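Lanow Hand-Held Gripper Kit: Set-Up Guide
Section 4. Planning and budgeting for your first station
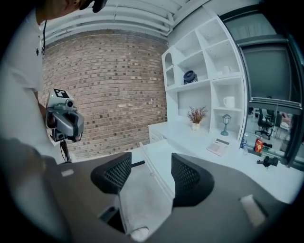 Page 43

Read this section before you place an order. It covers what to buy, what you may already have, and what to leave for a second order.

4.1 Choose the room

1. Pick a desk with enough clear surface for the tasks you plan to record. An ordinary office desk will do. Do not budget for a lab bench at this stage.
2. Check that an operator can stand at one end of the desk and reach the working area with the gripper held out in front.
3. Trace the cable route from the bottom of the gripper to the recording computer. Measure it with the operator's arm fully extended, then add slack.
4. Look at the windows. If daylight changes a lot during a shift, price a roller blind now.

Note: The lens takes in far more of the room than most buyers expect, including shelves, neighboring offices and the operator. If the room is shared, settle privacy questions before the order goes in.

4.2 List what you need

1. Order one gripper per operator, plus one spare for every 5 in use.
2. Order a spare set of fingers with each gripper. Fingers are a wear item and should sit under consumables in your budget.
3. Order printed marker tags by the sheet. A scratched or curling tag must be replaced, and a home-printed copy is not a substitute.
4. Add one cable per gripper as a spare. Kostiuk and Ikus cables both fit the Lanow connector. The Ikus cable is stiffer and costs less.

Caution: Do not buy extension leads to make up for a short cable. Dropped frames are the usual result, and the fault is hard to trace afterward.

4.3 Set the budget

1. Enter hardware, consumables and operator hours on separate lines. Hours are normally the largest of the three.
2. Allow 20 percent of the hardware line for repairs in the first year.
3. Leave the robot arm out of the first request. You can collect and review data before an arm is chosen - the Sovville office worked this way and placed its arm order in October.
4. Get the quote in writing and check that it names the finger type.

Note: Quotes are held for four weeks. After that, prices are taken from the current list.

4.4 Before you sign

Send the room measurements and the completed order sheet to Janelle Magbanua in Sales Support. Questions about cable length or mounting go to Mark Anthony Tagle. Orders for more than one site need a separate sheet for each address.

Section last revised Monday, August 24, 2026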